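# Vudton 3202 travel case for toothbrushes

A hard case for one manual toothbrush, with a hinged lid and a vented end. It fits in a washbag, a coat pocket or the side pouch of a rucksack. We sell it singly and in packs of 4.

The 3202 replaces our older sliding case, which we stopped making last August. The old one came in two halves that pulled apart, and customers told us the halves went missing. The new case is one piece. The lid opens along the long side and closes with a click.

## What it holds

The case takes most adult and children's manual brushes. The inside is a plain channel with a wider chamber at the head end, so the bristles don't press against the lid. Brushes with a very thick rubber grip may stop the lid closing. If you aren't sure, lay your brush against a ruler and check it against the inside length in the table further down.

It isn't meant for electric brushes. Loose electric heads will go in, but they rattle. For those, look at the Sustach head box, sold separately.

A slim, straight handle is the easiest fit. Brushes with a strong bend in the neck should go in with the bristles facing the hinge.

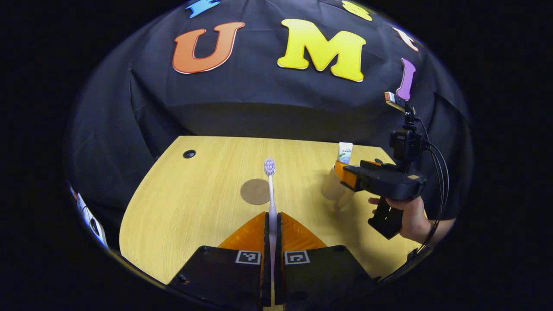
## Sizes and materials

| | |
|---|---|
| Model | 3202 |
| Inside length | 20.5 cm |
| Inside width at head end | 2.4 cm |
| Outside length | 21.5 cm |
| Weight, empty | 28 g |
| Body | Polypropylene |
| Hinge | Moulded, no metal pin |
| Vents | 10 slots at the head end |
| Colours | White, slate, pale green |

The colours are matt and don't show scratches much. Slate shows dried toothpaste more than the other two.

## Drying

Shake the brush before you put it away. The vents let air in, but a soaking brush in a closed case will still be damp by the evening. If you are staying somewhere for more than a night, leave the lid open or stand the brush in a glass.

There is a small lip inside the head end that keeps the bristles clear of the base. Water collects under it. Tip the case upside down over the sink now and then.

## Cleaning

Wash the case by hand in warm soapy water, or put it on the top rack of the dishwasher at up to 70 °C. Open the lid fully first - it folds back flat and won't strain the hinge. Don't boil it, and don't use bleach on the slate version, as the colour will go patchy.

A cotton bud is the best thing for the vents.

## What's in the pack

The single pack has one case in a card sleeve. The pack of 4 has two white, one slate and one pale green, and comes with a sheet of stick-on name labels. We can't change the mix of colours. No toothbrush is supplied with either pack.

## Spares and related items

- Sustach head box, for two electric brush heads
- Avudach washbag, medium, with an elastic loop that takes this case
- Name labels, extra sheet
- Głowacki folding cup, 200 ml

The loop in the small Avudach washbag is too tight for the 3202. The medium and large are both fine.

## Delivery and returns

Single cases go out as a large letter and will fit through most letterboxes. Packs of 4 are sent as a small parcel. You can return an unused case in its sleeve within 30 days. Once the sleeve has been opened we can only take it back if it is faulty, for hygiene reasons.

If the hinge splits within two years of purchase, send us a photo of the damage with your order number and we will post a new case. You don't need to send the old one back.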